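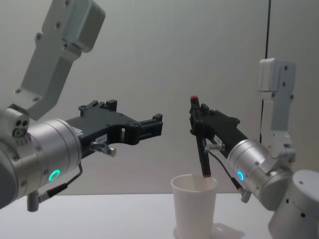
Cup station, right arm with a marker-like stick at the rim. Left gripper open and empty.

Destus cell, notebook, April. Rule sheet rev 3, draft notes.

Went through the handling rules against what the arms do at the cup station. Rev 2 was written for block stacking and says very little about long, thin items. Points below in the order they came up.

Grip height. Rev 2 says "grip at center of part." For a stick going into a cup this puts the fingers too close to the rim at the end of the move. Proposed wording: grip in the upper third, with the working end down, and keep the fingers above the rim until release. Gonçalo Rocha wants a number in mm. I would leave it as a fraction until we have measured the set of sticks and pens. Open.

Rim contact. No rule at present. The operators disagree on whether a touch on the rim is a fault. Proposed: touch without moving the cup is allowed and gets flagged in the log as "rim." Touch that moves the cup is a fault, and the run is marked bad even if the item ends up inside. Same label in both cases for left and right arm.

Idle arm. Rule 6 says the arm with no task "should be clear." Clear of what? Change to: gripper open, no part held, outside the straight path from the pick point to the cup, and no motion command until the working arm has released and backed off. If the idle arm has to move for any reason, stop both. The Radebe controller holds the idle arm in position by default, but the sheet should not depend on that setting.

Command timeout. Currently 700 ms on both arms. Keep. Put it in the sheet with the name of the parameter, so that it can be checked at start of shift without opening the Staster console.

Cables. Check the black cable at each gripper for slack at both ends of wrist travel. Rev 2 asks for this weekly. Change to every start of shift and after any crash stop.
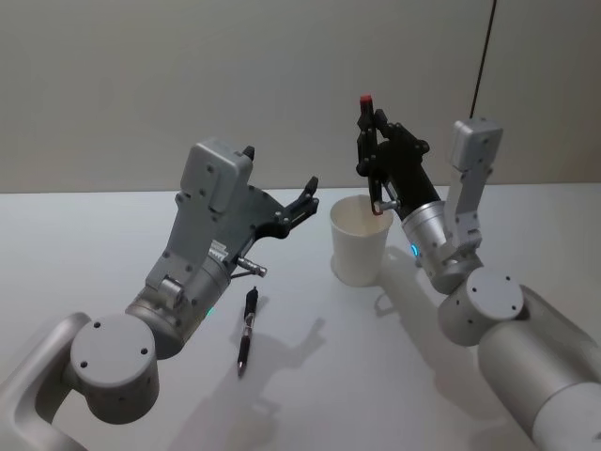

Pen on the table between the arms, cup upright, right gripper beside the rim.

Items on the table. This one took most of the afternoon. Rev 2 lets any item lie anywhere inside the marked area. Pens have a point, and the sheet should state which way the point may face when a person reaches in to reset. Proposed: reset by hand only with both arms in protective stop, one person at the table, and the other at the stop button. Pick up pens by the barrel. Point direction is free during runs, as we want the spread in the data.

Also for items: no pen directly under a gripper at the start of a run. The silver fitting below each gripper sits lower than people expect and has to be counted in the clearance. The Broketti drawing gives the gripper body only. Asked them for the full outline, no reply yet.

Status lights. The left and right wrist rings can show different colors at the same time. The sheet must list every color with its meaning, copied from the arm manual. Until that table is in, the operator writes down both colors in the log at each stop. A color by itself is never grounds to reach in.

Logging. One line per run: arm, item, result, rim flag, operator initials. The file rolls over at 3000 lines. The review is also set at 3000 runs, so one file per review. If either number is changed, change the other.

To do:
Measure sticks and pens, then settle grip height with Gonçalo.
Light color table into section 2.
Chase Broketti for the outline drawing.
Reprint the sheet for the cell and take down rev 2, including the copy inside the cabinet door.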